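What a Dumpling Maker Thinks About Your Freezer

I got to Briseo at six in the morning, which the owner told me was "sleeping in." She runs the little dumpling counter in Clultden with her sister-in-law, and on a good day the two of them fold 900 pierogi before lunch. I'd come to ask about dough, mostly, but we ended up talking about freezing for half the visit (I am a chronic freezer-burner, so I had questions!).

Her dough is flour, sour cream, an egg, salt and warm water. No butter? "My grandmother would come back and haunt me," she said, and then admitted she'd tried it once and liked it fine. She lets it rest 80 minutes under a bowl. I told her I usually give mine ten and she put down her rolling pin and looked at me for a while.

"You're fighting it," she said. "It springs back, you get mad, you add flour, and now it's a shoe."

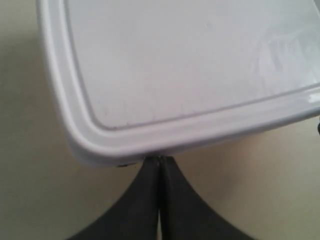
A white lid with a raised rim.

On to the freezer. She freezes everything raw, flat on a tray, not touching, and only boxes them up once they're hard. "People pile them in while they're soft and then they call me and say they have one big pierogi." She dusts the tray with semolina, too, because regular flour goes gummy on the bottoms. I wrote that one down twice.

The filling that sells best is potato and farmer's cheese, but her own favorite is sauerkraut and mushroom, chopped so fine it's nearly a paste and cooked until the pan is dry.

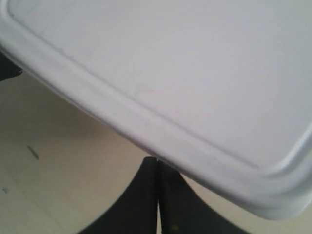 I asked how long they keep. "Three months, if you have self-control." You boil them straight from frozen, in a big pot with plenty of salt, and give them two more minutes after they float. Then into a skillet with onions if you're feeling fancy, and I always am.

Before I left she handed me a bag of 63, an odd number that I didn't question, and told me to call when my next dough had rested properly. I've got a batch under a bowl right now, and there's an hour to go.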